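4.3 The open day

The open day was held on March 14, 2021, at the Branico demonstration apartment. It had two purposes. The first was to show local residents what hand-held gripper collection looks like in an ordinary living room. The second was to find out whether people with no training could produce usable demonstrations after a short introduction. Visitors came in small groups. Each group was met by Fredy Bedoya, who gave a five-minute talk at the door, and was then taken to the living room, where Ruxandra Surdu ran the packing task.

We chose box packing and unpacking because it needs no explanation. Nearly everyone has packed glassware and small household goods before, and visitors already had opinions on how it should be done. The items were deliberately mixed in shape, surface and stiffness. Clear glass is hard to see, foil candy shifts inside its bowl when the bowl is touched, and a film packet changes shape when squeezed. A lighter is small and rigid, and its best grasp depends on how it is lying. All items went into one white box (Figure 6), and two grippers were used together, one in each hand.

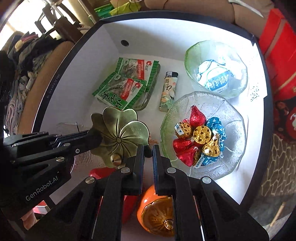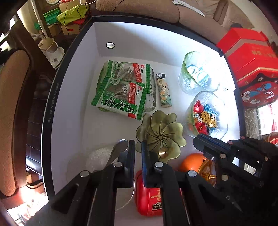 Figure 6. The packing task at the open day. Both views show the white box with glass bowls, foil-wrapped candy, snack packets, a lighter and a flower-shaped metallic piece, with two hand-held grippers over the box.

Visitors were asked to move one item at a time and to say aloud which one they had picked before reaching for it. No other rules were given. Wilmer Alvarado stood beside the box and reset the items between turns. The starting layout was not fixed, and we made no attempt to return an item to its earlier spot.

In total, 247 demonstrations were recorded during the visit. Of these, 197 were kept after review. The others were dropped for one of two reasons: the visitor put a gripper down partway through and finished the job by hand, or the spoken label did not match the item that was moved. Review was done by two of the authors working separately, and disagreements were settled by Katalin Virág.

Three points from the day affected the later protocol. First, visitors often used the second gripper to steady the box or a bowl while the first one reached in. Our instructions to paid operators had not mentioned this, and we added it. Second, the black rim of the box got in the way of low approaches, so people came in from above and lost sight of the finger pads. Third, many visitors avoided the glass. When asked, they said they were afraid of chipping it. For the sessions in June we told operators at the start that breakage was expected and would not be charged to them.

The open day data are not mixed with the main set of 1,000 operator demonstrations. They are used only as a held-out test of how well the policy handles untrained motion, and results are reported in Section 5.2.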